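# Chapter 4: Bleeding, Balancing, and Other Radiator Chores

I learned to balance a heating system in a drafty house in Manard, one December, with a screwdriver I'd borrowed and a very cold landlord standing behind me. I got it wrong twice! So if you're coming to this chapter a bit nervous, good, you're in the same spot I was.

We spent the last chapter on pumps. Now we get to the part of the job your customers will really notice, which is whether the room they sit in gets warm.

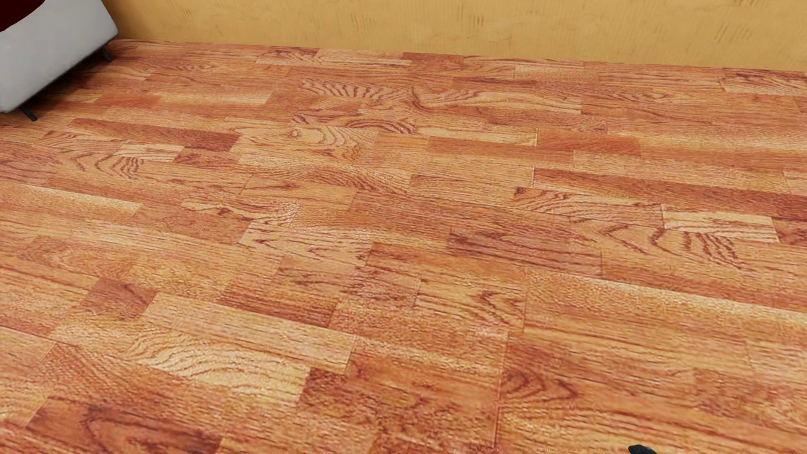 Let's start with the complaint you'll hear most. "The one upstairs is hot and the one in the living room never gets there." Nine times in ten (my own guess, don't quote me on it) the boiler is fine. Water is lazy. It takes the easiest way home, and if the first radiator on the loop is wide open, most of the flow goes straight through it and back to the boiler, and the far end of the house gets the leftovers.

Before you touch a single valve, bleed the system. Do it with the heating off and the pump stopped, start on the lowest floor, and keep a rag under the key. Then check the pressure and top it up if it has dropped. Trapped air and bad balance can look the same from the couch, and I've watched people spend a whole morning chasing one when they had the other.
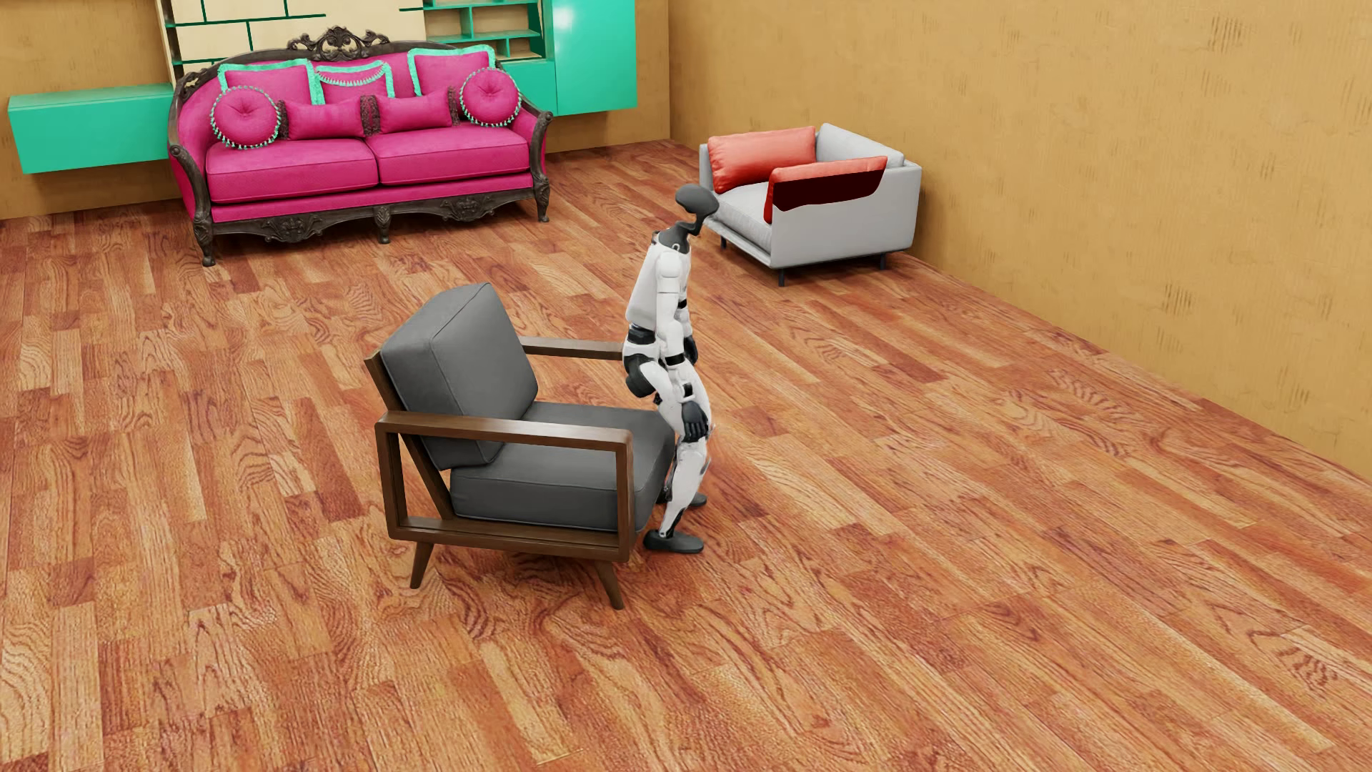

Once the air is out, you can think about the lockshield valves, those plain capped ones on the other end from the thermostat. Open every one of them all the way and let the house cool down. Then fire up the boiler and write down the order in which the radiators get hot. My old teaching partner Necati Eren used to do this with chalk marks on the pipes, and I still think it beats any app.

The fastest radiator gets closed down the most, the slowest stays open, and the rest land somewhere in between. Wait 30 minutes after each change. I mean it, go have a coffee!

**Before you read on**

- Review the flow and return diagram in Chapter 3.
- Find the lockshield valves in your own home or shop.
- Work through Leilani Whitlock's Zomham house notes, page 18. We'll use her readings in Section 4.1.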